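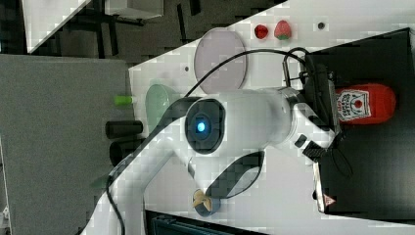
The arm and its table at the Trulanwood test room, with the ketchup bottle in the black tray.

Prasert Kamolrat keeps his rules for the test room on one sheet of paper. He wrote the first version when he joined Sketbridge, and it had four lines. The present version fills both sides, and he would like to make it shorter again.

"A rule that people do not read is only decoration," he told me when we met at the Trulanwood site. "I prefer a short rule and a person who can tell me why it is there."

His work is to decide how the arm may be used, who may stand near it, and what must be written down after each run. The tasks themselves are from the kitchen: pots, plates, toy fruit, a small oven. I asked him if it is strange to apply strict safety habits to a toy strawberry.

"The strawberry is not the danger," he said. "The arm has the same force when it goes to a strawberry as when it goes to a steel block. People see toys and they become relaxed. They put a hand in to move something while the arm is still enabled. For me this is the most common mistake, more common than any error of the software."

The rule he made for it is plain. A hand may enter the area of the table only after the operator says "stopped" aloud and the second person repeats it. At first the engineers found this embarrassing. Now, Kamolrat says, they do it also when he is not in the room — he has heard them through the door.

The next part of the sheet is about the layout of the table, and he spoke of it for longer than I expected. Before a run, the operator compares the table with a printed plan. Large things have their fixed places. Small things may move, but each change must be noted in the log, with initials. 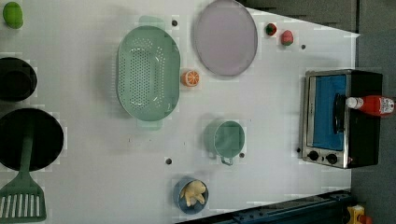 "If two persons set the table by memory, you have two different tests," he said. "Then someone tells me that the new program is better, and I ask, better on which table? Usually there is silence."

He learned this at his former employer, Sotelo, where a team compared results for three weeks before they found that the morning group and the evening group did not place the bowl in the same way. The work had to be repeated. He does not blame them. There was no rule, he said, so each group made its own and believed that it was the common one.

I asked about cables, which have a paragraph of their own on the sheet. The rule asks that the operator move the arm by hand mode to its farthest positions before the first run of the day and watch the cable all the time. If it pulls tight or catches on something, the day does not begin.

"It takes three minutes. I have heard many reasons why there are not three minutes."

Not everyone agrees with him. A colleague at Plareo, a firm that shares some methods with Sketbridge, has told him that so much checking makes the tests slow and too clean, and that a real kitchen is never arranged by a plan. Kamolrat accepts the second half of this. 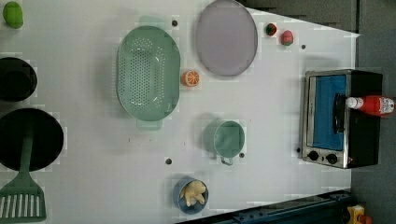 "He is right that a home is not like this," he said. "But first I want to know what the machine does when I know everything about the table. After that we can make disorder, and we write down the disorder also."

The log is still on paper. He tried a form on a tablet, and people filled in all the boxes at the end of the day, from memory. With paper beside the table they write at once, in bad handwriting, and he can usually read it. A crossed-out line must stay readable, and no page may be removed.

There is one more rule he wants to add in November, about who may change the speed limit. At present two persons have the password. He thinks it should stay so, but with both names in the log each time, and he expects some discussion.

"They will say it is too much," he said. "Then I will ask which old line we can take out to make space for it."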